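Office equipment notes — April 14, 2023

Laptop battery storage and charge limits

The Clomstead office now has 28 laptops on the shared register, and most of them spend their lives plugged in. That is hard on lithium-ion cells. A battery held at full charge ages faster than one held lower, and heat makes the effect worse. In the last register check, 3 machines had batteries that no longer lasted through a one-hour meeting.

From now on, the charge limit should be set on any laptop that stays at a desk. The setting is in the power or battery menu on most models and in the firmware menu on a few older ones. Set it to 80 percent. If you are traveling to Nonville or Plirkport, turn the limit off the evening before and turn it back on when you return. Machines that have no such setting can be unplugged in the morning and plugged in again after lunch.

Cycle counts are now recorded on the Mazza sheet, in the column to the right of the serial number. The highest figure so far is 426. A high count alone does not mean replacement; we look at full charge capacity against design capacity and order a new battery when the ratio drops below 70 percent. Both numbers appear in the system battery report.
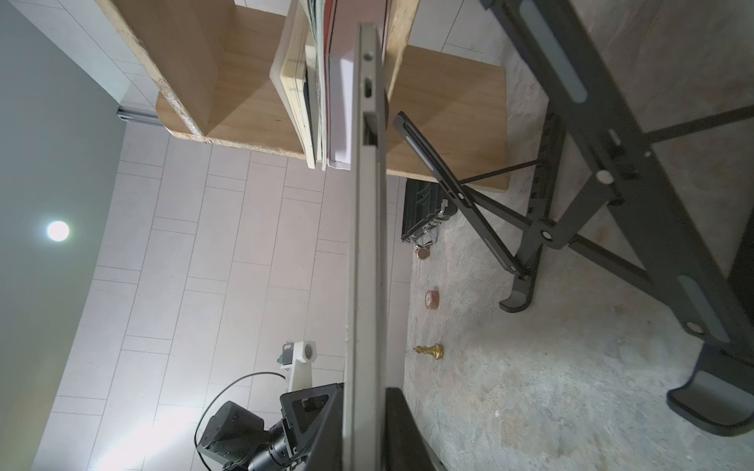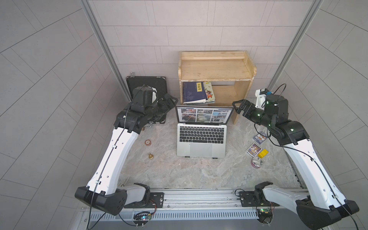 Laptops going into storage should be charged to half and shut down completely. Sleep mode still draws current, and a battery left flat for months may not accept a charge again. Keep them at room temperature, away from radiators and windows. Anything in storage longer than three months should be checked and brought back up to half charge. The next check of stored units is in September.

Two signs mean stop using the machine: a trackpad that has become hard to click, and a case that no longer closes flat. Either can indicate a swollen cell. Shut it down, unplug it, do not press on the case, and bring it to the equipment desk the same day. Do not put it in the mail to another office.

Replacement chargers are also at the equipment desk. We have 20 of the 65-watt USB-C type. A lower-wattage phone charger will often work but may lose ground under load, so the battery drains slowly even while the charging icon is showing. Please write the charger number on the sheet when you take one — the old ones come back without labels and have to be tested again.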